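Tetness Bench, May: The Grip Fault, Such As We Understand It

Gallery page, kept by Jytte Kvaran

I was asked to put up a gallery of the grip fault and I have mixed feelings about it. A gallery makes a problem look solved. Somebody picks a clean picture, writes a cheerful line under it, and six months later a new person reads the page and assumes the matter was closed. It wasn't. What follows is what we know, what we've been told, and what I don't believe yet.

The short version: during the long sorting runs the gripper on the Tetness bench closed when it had been told to stay open. It did this 2 times in 351 cycles. The first time it pinched a block and carried it off the planned path. The second time it closed while Halfdan Vestergaard was reaching in to straighten a block, and caught the side of his glove. He had no injury. He did have a few things to say, and I wrote most of them down.

The supplier's first answer was that two events in 351 is a low rate. I have heard this argument about other machines and I don't care for it any more now than I did then. A finger that closes on command is a tool. A finger that closes when it feels like it is a hazard, and dividing by the number of times it behaved doesn't change what it did to the glove.

Their second answer was the cable. Pirnano, who sold us the gripper controller, sent a replacement with better shielding and a note saying noise on the line could be read as a close command. Could be. Marek Hudec fitted the cable and then ran 100 cycles with no fault, and an email went around with the word "resolved" in the subject. I asked how many clean cycles we'd had before the first fault on the old cable. Marek went back through the log and found more than 100 of them in a row. So the new cable had passed a test the old cable would also have passed.

Thu Lâm has a different idea, and I like it better, though I'm not sold on that one either. Both times the gripper closed, the program was between tasks: the last place command had finished and the next pick hadn't been sent. Her guess is that the controller fills that gap by repeating an old command out of its buffer. She can make the Innes simulator do something similar if she delays the messages by 400 milliseconds. She can't make the real arm do it. A simulator will agree with almost anyone who sets it up carefully enough.

Then there is the vision theory, which came from Hanne Hjaltested. When blocks sit near each other, the Flamuretti software sometimes reports them as a single object, and the pick planner then changes its mind about where to go. That part is well known and nobody disputes it. What I haven't heard is how a wrong position turns into a closed gripper. Hanne says the planner may send a cancel, and that the controller may treat the cancel badly – two "mays" in one sentence, which I pointed out to her. She took it well and is writing a test.

What we changed in the meantime:

The gripper loses power before anyone reaches in. Pausing the program no longer counts. It was paused when it caught the glove.

Blocks get straightened with the long plastic rod, even with power off.

Every gripper command is now logged at the controller as well as at the computer, so the next time the two disagree we'll be able to say which one is lying.

The word "resolved" stays out of subject lines until Marek, Thu and I have all agreed on it.

I would have liked that second log from the start. It was on the list when the bench was built and got dropped to save an afternoon, which has now cost us most of May. Pirnano has asked for our records and has them. Their reply said the case was being looked at by a specialist, and I've had no name to go with that yet.

Long runs start again once Hanne's test is ready. Short runs are allowed with two people at the bench, one of them at the stop button and doing nothing else. If you see the fingers move without a matching command, stop the arm, leave the blocks where they are, and write down the cycle number before you come and find me.
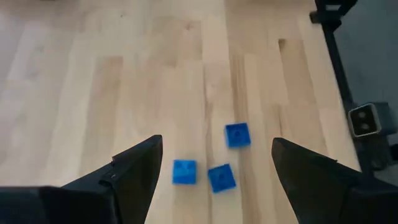 Three blue blocks and the open fingers on the sorting task. Nothing in a view like this tells you which command the controller is holding.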